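Chapter 7

When the Arm Does Not Stop: Faults, Stops, and Shared Benches

Chapter Objectives

After reading this chapter, you should be able to explain the difference between a commanded stop and a loss of power, describe how a communication fault can leave an arm moving on old instructions, and write a clear account of an incident for use by the next shift.

Opening Case: The Hedanden Bench

On 6 February 2018, an operator at the Hedanden training laboratory reached across a two-arm bench to straighten a bowl. The right arm had been told to hold its position. It held for 3 seconds, then swung inward and struck the operator on the wrist. The injury was a bruise. The bench was closed for the remainder of the term, and the report that followed, prepared by laboratory supervisor Jalen Boateng, ran to 52 pages.

The arm had not been badly built, and the operator had broken no written rule. The control program, supplied to the laboratory under the name Isik, sent position commands to both arms over a single line. When the line became crowded, commands for the right arm waited in a queue. The screen reported that the arm was holding. The queue still contained a movement that had been requested before the hold, and when the line cleared, the arm carried it out.

Boateng's review of the stored records found 3,458 late commands over the preceding months. Almost all of them had produced no visible effect. Operators had seen the arms hesitate from time to time and had come to regard this as ordinary behavior. No entry about it appeared in the bench log before November.

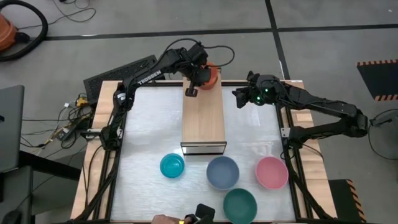 Figure 7.1 A two-arm bench with bowls and a wooden drawer unit on the work surface. A person's hand is partly visible at the near edge.

The case raises a question that returns throughout this chapter: what does an operator need to know before placing a hand inside the reach of an arm? At Hedanden, the working answer had been that the arm must look still. An arm that is holding its position, an arm that is waiting for a delayed command, and an arm whose motors have been switched off may all look alike to a person standing at the bench.

The laboratory made two changes before the bench reopened. First, the Isik program was altered so that any hold command emptied the queue. Second, a separate stop circuit, designed by the Trurden workshop, was installed within reach of the operator's seat. The circuit was tested 1,000 times with the arms in motion. Boateng recommended that hands be kept out of the shared area until the stop had been pressed and its lamp had been checked, and this became a written rule.

Section 7.1 examines late and lost commands in more detail. Section 7.2 considers stop circuits, including the problem of an arm that drops its load when power is removed. Section 7.3 introduces the Chávez form, a one-page incident record that asks the writer to separate what was seen from what was supposed.

Key Terms

commanded stop
command queue
hold state
reach area
stop circuit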